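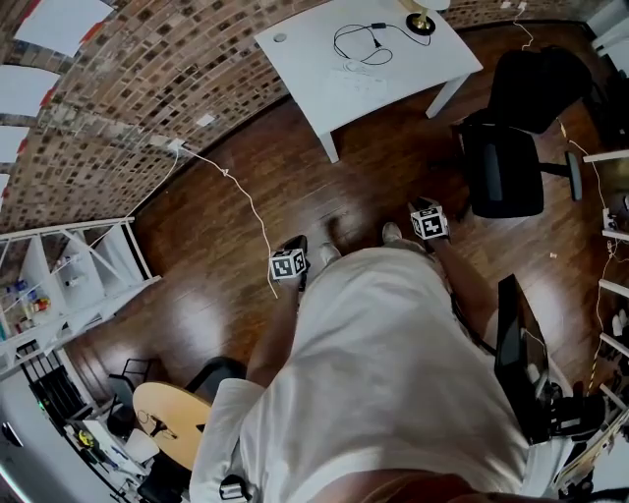 I have been home from the Gredwood bakery open day for two whole days and my car still smells like cinnamon (not complaining!). They only open the doors once in July and once in October, so when I saw there were tickets left for 22/07/2018 I grabbed two and dragged my sister along.

We started in the mixing room, where one bowl holds enough dough for 200 coffee cakes. Then came the ovens, and oh my goodness, the heat! They bake 3,053 cakes on a regular day, and close to 4,000 before a holiday. I asked about the crumb topping and got a very polite smile, but I'm pretty sure there's brown butter in there.

My favorite stop was the tasting counter. The Cinon swirl loaf was soft and sticky and I went back for it twice – okay, three times. The Clegg lemon bars were a little too sweet for me, but my sister bought a dozen.

If you go, wear comfy shoes and eat a light breakfast. Parking is behind the Ginberg feed store, and the shop takes cash only, so stop at the bank first. I'm trying my own swirl loaf this weekend and I'll post the recipe if it rises!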